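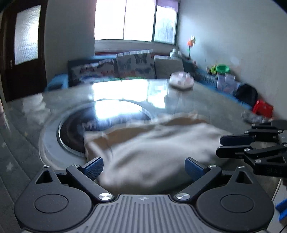 La tela encima de la mesa, todavía sin estirar. Por el borde del fondo se le ve el lado marrón.

¿Cómo doblar una tela de dos caras sin que se me llene de arrugas?

Publicado en Hogar y textiles · 401 visitas

tela_y_dedal

Hola a todos, y gracias de antemano por la paciencia, que me conozco y sé que me enrollo. Tengo una tela clara por un lado, entre blanco roto y gris muy clarito según le dé la luz, y marrón tostado por el otro. La compré en Jistunlow hace ya un par de años para cubrir el sofá en invierno, y entre marzo y septiembre la guardo en el altillo del pasillo. El problema es que cada otoño la saco hecha un higo. No son arrugas de las que se van solas al colgarla un rato, son pliegues marcados, sobre todo en la cara clara, que es la que quiero que se vea.

La doblo siempre en la mesa grande del comedor, que es gris y brillante, muy bonita, pero resbala como una pista de patinaje. Pongo la tela, tiro de una esquina para alinearla y se me viene entera detrás, o se me da la vuelta el borde y de pronto tengo una franja marrón asomando donde no toca. Vuelvo a empezar, tiro de la otra esquina, y así hasta que me canso y la doblo como quede. Mi madre lo hacía sobre la cama en un minuto y salía perfecta, pero mi cama está pegada a la pared por dos lados y no puedo rodearla.

Lo que quiero saber es esto. Primero, si hay alguna manera de sujetarla mientras la estiro en una mesa tan lisa. Segundo, si al doblarla conviene dejar por fuera la cara clara o la marrón. Y tercero, si es mejor enrollarla, que lo he leído por ahí pero el altillo mide 91 centímetros de ancho y no sé si me cabría. La etiqueta de lavado se la corté el primer día porque picaba (ya sé, ya sé), así que tampoco tengo muy claro a qué temperatura puedo plancharla. ¡Mil gracias!

costurera_de_tarde

Hola, tela_y_dedal, bienvenida al club de las mesas que resbalan. Yo tuve una parecida muchos años y acabé haciéndome un apaño que todavía uso, te lo cuento por si te sirve.

Pon debajo una manta fina o una sábana de franela, de esas con un poco de pelo. La que sea, vieja mejor. La extiendes sobre la mesa dejando que cuelgue un poco por los lados para que su propio peso la sujete, y encima colocas tu tela. Ya verás qué diferencia, se agarra sola y puedes alisar con la palma de la mano sin que se vaya de paseo. Si no tienes franela a mano, una toalla grande de playa hace el papel, aunque el rizo a veces deja marca en las telas finas y yo la quitaría antes de hacer el último doblez.

Para estirarla, no tires de las esquinas. Eso es lo que hace que se te vuelva el borde. Ponte en el centro, apoya las dos manos abiertas y ve hacia fuera despacito, primero hacia los lados y luego hacia el fondo. Cuando llegues a la orilla, mira si asoma la otra cara y, si asoma, mete los dedos por debajo del pliegue y desdóblalo desde dentro. Luego le pones algo de peso en las orillas, yo uso dos libros de cocina que no he abierto en la vida y que por fin sirven para algo.

En cuanto a la cara de fuera, yo doblaría con la clara hacia dentro, así el polvo del altillo se lo queda la marrón, que lo disimula mucho más. Y un truco de mi abuela: en cada doblez, antes de cerrar, mete una tira de papel de seda arrugado o una camiseta vieja enrollada. El pliegue queda redondito en lugar de quedar en filo y en otoño apenas se nota. Yo además cambio los dobleces de sitio cada temporada, un año en tres y otro en cuatro, porque si siempre dobla por la misma línea al final la marca no sale ni con vapor.

De la plancha no me atrevo a decirte un número sin saber de qué es la tela. Empieza por lo más bajo, en una esquina que no se vea, con un paño de algodón por encima, y vas subiendo poquito a poco. ¡Y guarda la próxima etiqueta en un cajón, mujer, que a todas nos ha pasado!

Rincon62

enróllala y ya está. a mí las arrugas se me acabaron el día que dejé de doblar

vapor_y_paciencia

Lo de enrollar que dice Rincon62 funciona muy bien, pero le falta contar cómo, que tiene su aquel. Primero dobla la tela una sola vez a lo largo, o las que hagan falta para que el ancho te quede por debajo de esos 91 centímetros del altillo, y deja un margen de unos dedos para poder sacarla luego sin pelearte. Después necesitas un tubo de cartón. En las tiendas de telas los tiran, entra y pide uno, que te lo darán encantados (en la mía me dieron dos y me sobra uno desde entonces detrás de la puerta). Forra el cartón con una sábana vieja o con papel de seda y empieza a enrollar sin apretar. Si aprietas mucho, la capa de dentro se frunce y vuelves a estar como al principio.

En esto voy a llevarle un poco la contraria a costurera_de_tarde, con todo el cariño. Si la enrollas, yo pondría la cara clara hacia fuera y luego metería el rollo en una funda de tela. La cara que queda por dentro de la curva es la que más se arruga, y tú has dicho que la que quieres lucir es la clara. Con la funda, el polvo te da igual. Yo uso una de Votimden, de algodón, con cordón en un extremo, pero una funda de almohada larga te hace exactamente el mismo servicio. De plástico no, por favor, que después de un verano cerrado la tela sale oliendo a humedad.

Y para las arrugas que ya tiene, antes que la plancha probaría a colgarla en el baño mientras te duchas, bien estirada sobre la barra, y la dejas allí hasta la noche. Si a la mañana siguiente siguen, entonces sí, paño por encima y plancha suave, por el lado marrón.

tela_y_dedal

¡Ay, qué bien, muchísimas gracias! Me quedo con la sábana de franela para la mesa y con el tubo para el altillo, que acabo de medir otra vez y doblada una vez en tres me cabe. Esta tarde me paso a pedir el cartón. Lo de la ducha lo pruebo hoy mismo. Una cosita más, vapor_y_paciencia: ¿la funda la lavas cada temporada o la sacudes y listo?

vapor_y_paciencia

La lavo cuando la vacío en otoño, con las sábanas, y la guardo doblada en el mismo altillo hasta la primavera.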